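Last updated 2020-01-25

I have moved my mother's piano again. It has now lived in 2 houses and one dentist's waiting room, and it has been in tune in none of them.

The piano is a Murko upright, a make you won't have heard of unless you grew up in Garndale, where the shop sold them to anyone who came in to ask about umbrellas. My mother bought hers with an inheritance from an aunt who had hated music. It weighs 200 kilos according to the man who carried the front end, and considerably more according to the man on the back.

I rang Mac Carthaigh, who do removals, and they quoted me 430 for a distance I could walk in my slippers. When I mentioned this, the voice on the phone asked whether I had ever walked it carrying a piano. I paid. They arrived in December in horizontal sleet, looked at my front steps, looked at each other, and asked for tea.

Getting it through the door took most of the morning and one of the door's hinges. Then came the matter of where to put it. Every book on the subject says an inside wall, away from radiators, windows and draughts. My house has one wall like that and the boiler is on it. So the piano stands under the window, next to the radiator, in what I think of as a bracing cross-breeze.

The tuner was Aoife Conneely, recommended by the dentist. She played one chord and sat quite still for a while. Then she asked if I was attached to the top octave. I said I was attached to the idea of it. She did what she could – an hour and a half, a lot of sighing – and left me with a card for somebody who buys old keys.
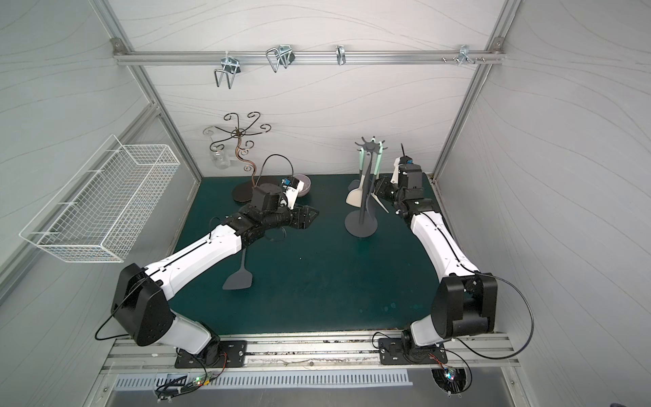

Filed under: House, Grumbling

I have started practising again, which the neighbours have taken well, in that one of them has put up shelves. I'm on the same Mirnitz studies I gave up at eleven. Number four still goes wrong in the same bar, and my left hand still stops there to see what the right one is going to do about it.

My sister wants the piano next. She lives on a third floor.

Comments

Tess: We had a Murko! The pedal squeaked in B flat. Give it my regards.

oldgoat: 430 is daylight robbery. My brother-in-law would have done it for a crate of beer, though you'd have lost the other hinge.

Bernie: Third floor?? Send photos please.

Contact | © Grumbling in the Key of C | Back to top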